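March – workshop notebook, finishing bench
Ross Dow

Kettle on by 7:40. Nizar Awwad has the spray booth until lunch, so I am on shellac and excuses.

The question is still the one we started the month with: why does the Eltdale order keep blooming? Four tabletops, same recipe, and two of them have gone milky along one end. The customer calls it "a sort of fog." I call it the reason I have not built anything in two weeks.
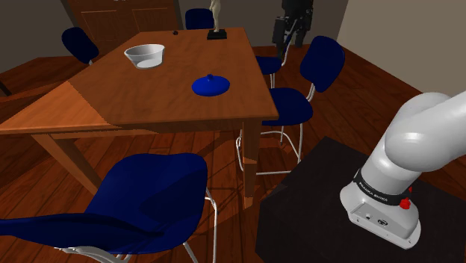
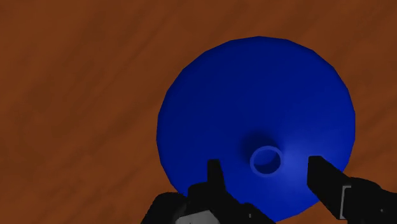

Things I have ruled out, in the order I stopped believing in them.

Old flakes. I blamed the flakes first because they can't answer back. The Sukier blond was opened in the fall, and I convinced myself it had gone off. Dissolved a spoonful overnight in fresh alcohol, strained it through a scrap of old shirt, wiped it on glass. Dried hard and clear. Apologized to the jar.

The alcohol. Opened a new can anyway and ran one board with the old and one with the new. Could not tell them apart the next morning, and neither could Nizar, who was told there was a difference and found one, on the wrong board.

Oil from the pad. More likely. I do use too much oil when I'm tired, and the foggy ends are the ends I finish on. But spiriting off did nothing for it, and oil should at least smear when you insult it with a thumb. Leaving this one half open.

Which brings me to damp. The gauge by the lumber rack says 44 percent and has said 44 percent for as long as I have worked here. I moved it to the bathroom and ran the hot tap for a while. It said 44 percent. So we have a decorative gauge. Nizar thinks we should frame it.

Borrowed the good meter from Antoniadis next door (has to go back before they close, they want it for a floor). By the rack it reads dry enough. By the loading door, where I park tops to cure because there is space, it climbs while you stand there. Every time the courier comes the door is up for ten minutes and in rolls the weather. Both foggy tops cured with one end toward that door. I would like to say I worked this out from first principles, but I tripped over the draft excluder.

Test for this afternoon – six offcuts from the same walnut board, all sanded to 400, all given the same number of passes by the same grumpy person. Three by the rack, three by the door. Pencil marks on the backs this time. Last time I put the marks on masking tape, and the tape came off, and I spent an evening studying six identical pieces of wood.

Notes on sanding while I'm here. I went up to 4000 on one spare piece to see if a slicker base hid the bloom. It does not hide the bloom. It gives you a very expensive-feeling piece of fog. Almost 12 sheets of the good paper gone on that, so please nobody look in the drawer until I've reordered.

2:15. Offcuts padded and set out. Door pieces already look duller, but I want them to, so that is worth nothing. Will look again tomorrow with the lamp low and from the side.

Prakasano rang about the sideboard. They would like it "less shiny but not matte." Wrote that down exactly as spoken. Will rub a sample with 0000 wool and wax and another with just the wool, and send both without saying which is which.

4:30. Nizar out of the booth, wants the bench back. Moved the two bad tops to the rack side and stood them on edge with battens between. If the fog is only moisture in the top coat, a wipe of nearly straight alcohol on a barely damp pad ought to pull it. Trying the smaller top first, on the end that faces the wall in the customer's dining room.

To do:
return meter to Antoniadis
order paper before anyone notices
ask the courier to knock and use the side door
new gauge, one that moves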